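Grasp reported OK, nothing in the fingers (Skinholm kitchen)

orla_c
Hello all! Second week on the Skinholm kitchen and I'm loving it, the marble looks gorgeous now. But I've hit a fault I can't shift. The arm goes for the ginger, closes, says "held", lifts away with nothing and then sets down thin air very carefully on the plate. 9 times out of 30 last night. The bottle end of the counter, gripper empty: 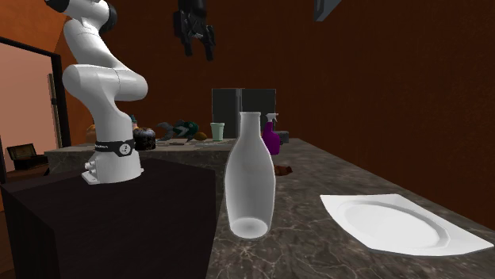
Render: Orla Corrigan, Skinholm kitchen build

Everything else in the task list runs beautifully, cup included. It's only the root. Any ideas welcome!

treasa_n
Oh I love this one, I lost a whole October to it! My bet is your "held" check. If it only looks at whether the fingers have stopped moving, it'll pass when they shut on each other. Check the finger gap as well.

orla_c
Tried that, Treasa — set a minimum gap and the false "held" went away, which is brilliant, but now it just reports a miss instead. So it's honest about failing, at least. I'd still like it to pick the thing up! The approach looks fine to me right up until it comes down. The arm swings over the counter, stops, lowers, and the target point is somewhere in the middle of the root every time I print it.

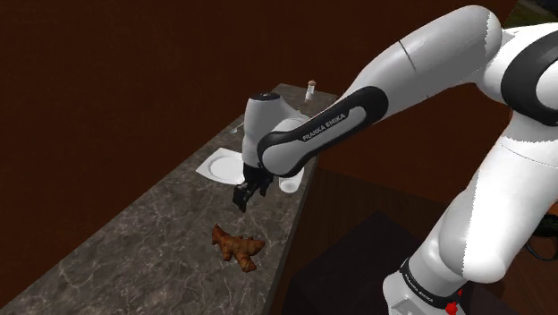

I also wondered about friction, so I doubled it, and got one more success out of 30. Could be luck.

NoemiK
Not friction. I'd put money on the collision shape. If the importer wrapped that root in one smooth hull, the fingers are touching a fat invisible blob and sliding off the knobbly bits you think you're grabbing. Turn on the collision view and have a look.

treasa_n
Hmm, I don't agree. A fat hull would stop the fingers early, and then her gap check would pass. She's getting a proper miss. That says the fingers are going past it, so I'd look at the wrist angle.

NoemiK
Fair, unless it squirts out before they close. I've seen that with a pear! Orla, can you grab one from above, before it closes?

orla_c
Yes! Got it, fingers still open:

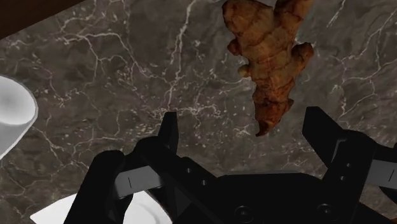
Looking down at the ginger, gripper open, tapered end towards the fingers

treasa_n
Look at the thin end, it's nearer the right finger. I'd rotate the wrist and take it across the fat part.

NoemiK
Or both of us are right. Split the mesh into 2 or more pieces AND turn the wrist. But do them one at a time or you'll never know which it was.

orla_c
Doing the mesh first, then the wrist. And please don't anybody copy my old "held" check over to the real arm at Clarthorpe, Eimear has it on her list to pull out. Will post the numbers when the run's done — this is the most fun I've had with a vegetable in ages!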